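Clastesura teleoperation bench — check before and during demonstrations
Site: Stamden. Form 767. Filled in by Shona Tosh, 02/10/2018 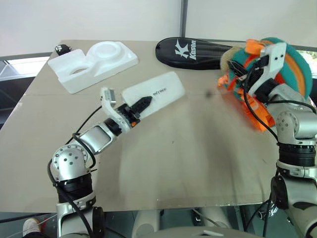 Bench 2, both arms over the board during the brush task.

Mark each point OK, WATCH or STOP. If there is one STOP, we do not record.

1. Emergency stop, both buttons pressed and released
OK. The left button is stiff. I pressed it three times to be sure.

2. Speed limit in remote control mode set to 25 per cent
OK. It was found at 40 after the last user. Please put it back when you finish, I have written this before.

3. Arm cables, full length
WATCH. On the left arm the black cable makes a loop over the elbow and goes up along the forearm. Move the elbow slowly to both ends and look if the loop catches. Today it did not catch, but it came near the housing. Cables also hang under the table at the right side. They must stay away from the operator's feet.

4. Gripper fingers and tool hold
OK. Pull each tool by hand with the power off. The round brush in the right gripper did not turn when I pulled it. The black tool in the left gripper also stayed.

5. Force limit when pressing on foam
OK after change. The white foam block is soft and the operator does not feel through the handles how hard he presses. Gatex advises to lower the limit for new operators, and I did this for both people today.

6. Table surface
WATCH. The grey board gives light reflections in the lower middle. Operators who work only from the head camera view should be told before they start. There is also a faint dark spot in the middle between the grippers. Clean it, and if it does not go, write it here.
Not yet cleaned.

7. Objects on the table
OK. The Kason racket cover stays at the back, and the foam tray at the back left. Do not move objects between one demonstration and the next unless the task sheet says so.

8. Floor and people
OK. Closed shoes only. The person who helps with the objects stands outside the reach of both arms and says "clear" aloud before the operator takes control.

9. Hand guiding mode (when the arm is moved by hand)
Not checked. Mahawong has the key for this mode, I will ask for it.

10. Free disk space for recording, minimum 700 GB
OK, 1252 GB free.

Result: recording allowed by remote control only, no hand guiding until point 9 is done. Points 3 and 6 to be looked at again in November — sooner if the cable touches the housing.

S. Tosh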